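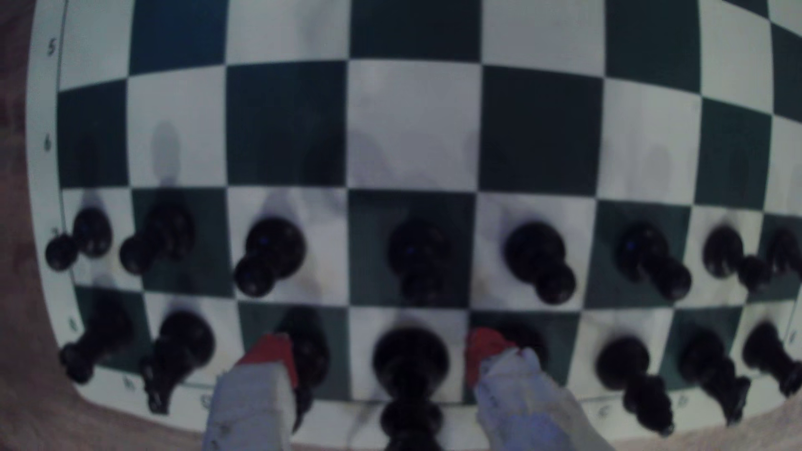

Wrist view, black side, fingers around a piece. One of 326.

1/ Posting a bit about the chess data, as a few people asked why I keep grumbling about it. I'm collecting demonstrations for an arm that is meant to learn to play the pieces. Moving them, I mean. Choosing the move is somebody else's software and has been solved for decades.

2/ The way it works on our bench: a person drives the arm, picks up a piece, puts it on another square, lets go, backs off. That's one episode. Camera on the wrist, joint positions, gripper opening, and a line of text saying what was asked for. Then again. And again.

3/ The target in the Zarer proposal is 800 episodes. I have asked three times where 800 comes from. Best answer so far: the last project had a number like that and it "felt like enough". The last project was putting lids on tubs.

4/ I'm at 326. I don't feel 40% of the way to anything.

5/ Look at how the squares bend towards the edges. That's a wide lens. A pawn in the middle shows you a round head on a round base, fairly sensible. Go out to the corners and the rooks look as if they're falling over. Same set of pieces, same board, very different picture for the model to make sense of.

6/ The usual reply is "it'll learn the distortion". Maybe. From which examples, though? I went back through my own log and the corners are badly under-represented. People driving the arm like the centre. The centre is comfortable. I like it too.

7/ Second thing. The tall piece between the fingers. Is it the king or the queen? From overhead you get a crown and some collars and that's your lot. I've had to go back and check the text label against the move list more than once, and I set the board up.

8/ So what does the model get out of "pick up the queen"? My suspicion is that it gets "go to the tall one near the middle". It'll score nicely on every test that begins from a tidy starting position, and then we'll swap the two over and find out what it was reading.

9/ I proposed doing exactly that swap as a test. It's on the list. The list is long and my bits of it are near the bottom.

10/ Third thing, and the one that bothers me most. Look at what the fingers cover. The left one is over the bishop. The right one hides most of the piece behind it. At the very moment when you need to know how much room there is on either side, your own hand is in the way.

11/ A person doing this has a neck. They lean. The wrist camera goes where the wrist goes.

12/ Clatmont's answer to that is a second camera off to the side. Fine, I'm in favour. But then everything gathered so far has one view and everything after has 2, and someone will say "just mix them". I'd want to see that work before I believed it. I'd probably start the count again, which made me very popular in the meeting.

13/ Somebody asked whether the board markings help. They're there: 5, 6, 7, 8 up one side, letters along the bottom. From where the arm sits they're all turned round, and the 7 is partly covered as well. I wouldn't bet on the model using them. I'd bet on it using the shadows, the table edge, or anything else we didn't mean to teach it.

14/ On shadows: one pawn throws a very clear one up the board onto a white square. Lovely crisp pawn shape. If the lamp stays put for all 800 episodes, that shadow is as good as a label. Move the lamp and you've taken away something you never knew you'd given it.

15/ From this month I'm shifting the lamp every session and writing down where it went. It's slow and makes the episodes look messy next to each other. I've had one complaint about the mess.

16/ What I'd keep, if anyone wants my opinion (unclear):
- failed grasps, saved and marked as failed
- starts with the board half played
- corners, lots of corners
- a piece lying on its side now and then
At present the first of those gets deleted on sight.

17/ The deleting drives me up the wall. If every example is a clean pick, the model has never seen a slipped bishop. What's it supposed to do when one slips? In the Perari trial it carried on to the target square, opened its fingers and put down nothing at all, very carefully.

18/ To be fair to the other side: the clean set does train faster and the demo videos are better. If the demo is the product, they're right and I'm wasting bench time. I just thought the product was an arm that could put a knight on f6 in a room it hasn't met.

19/ Reply to the person who asked about simulation: yes, we have some. The simulated pieces sit dead upright in the middle of their squares. Real ones get left a bit off by whoever went before. I've tried adding random offsets and it's better than nothing. I wouldn't swap a day of real episodes for it.

20/ Reply to the other question, about who labels them: me, mostly, and then Nic Aodha's checking script, which catches missing text and empty files. It can't tell you that the label says king and the hand is on the queen. For that it's still a human with a cup of tea and the playback turned up to double speed.

21/ I was asked to say something positive. The red pads on the fingertips are good. Bare fingers skated off the pawn heads in my early tries and I threw most of an afternoon away on it. If you're starting something similar, sort your fingertips out before you record anything you plan to keep.

22/ Back to it. Black's back rank until six, then I'm setting up a middlegame and doing nothing but rooks.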